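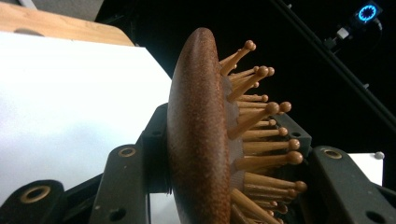 Wooden hairbrush held in the hand-held gripper, seen from the gripper's own camera.

Gripper comparison, second progress report: August

During this period the project compared the Cistard and Brallari finger sets on everyday household articles. Work followed the plan agreed with the Maeng Fund, and 532 grasps were recorded. Of these, 153 involved articles with a curved or uneven surface, a group that includes hairbrushes.

The Cistard fingers held curved backs firmly but were slower to place. The Brallari fingers closed more evenly, although 3 of the recordings had to be set aside when the view of the contact point was blocked. Brushes remain difficult to grade, as the pins overlap one another in the camera view.

Two matters are outstanding. The Tadatico controller was delivered late and its trials will move to the next period. A revised grading sheet is also awaiting approval. No change to the budget is requested.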